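What the way you keep your desk may say about you 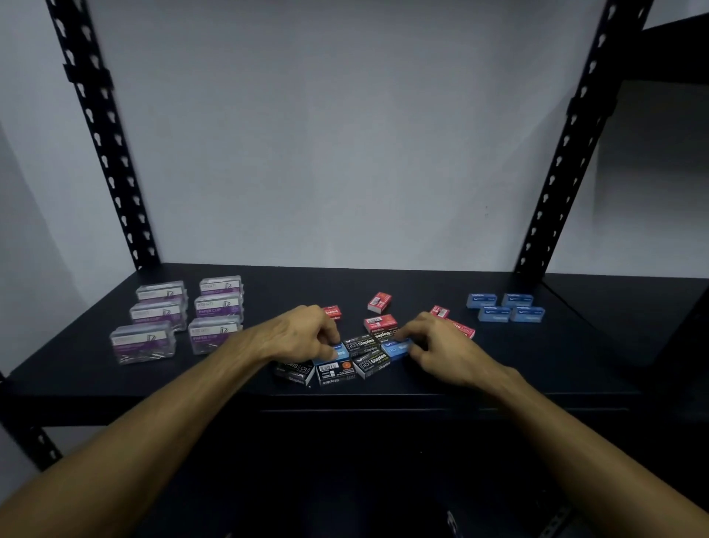
The neat stack and the messy pile

Kittipong Paisan has spent most of his working life looking at other people's desks. He trained as an occupational psychologist and now runs workshops on habits at work through his small consultancy, Husteo. For his latest project he visited 102 office workers and compared the state of their desks with their answers to a personality questionnaire.

People who line things up, he says, are often assumed to be calm. His interviews suggested otherwise.

"A lot of them told me they straighten things when they're worried," he said. "One man squares up his papers before every phone call. He didn't know he did it until I asked."

The pilers were harder to sort. Of the 102, 31 kept papers in heaps, and most could find a given letter in under a minute. Paisan thinks they remember where things are by when they last touched them.

"If you tidy that desk for them, they're lost for a week," he said. "Please don't do it as a favor."

Mugs, photos and sticky notes

Paisan puts more weight on small personal items than on tidiness. Family photos turned toward the visitor, he says, usually belong to people who like to be asked about themselves. Photos turned toward the chair tend to belong to more private people.

Sticky notes around a monitor he reads as a sign of someone who takes on too much. The record in his visits was 70 on one screen, several of them for jobs finished in January.

And the old mugs? "Mostly that means the kitchen is far away," he said.

How far to trust it

He is careful about what a desk can prove. Shared desks tell him very little, and a desk on Friday afternoon may look nothing like the same desk earlier in the week. He also won't let employers use his method in hiring, though two have asked.

"It's a way to start a conversation," he said. "I've been wrong plenty of times."

His own desk has a lamp, a notebook and a drawer he declined to open.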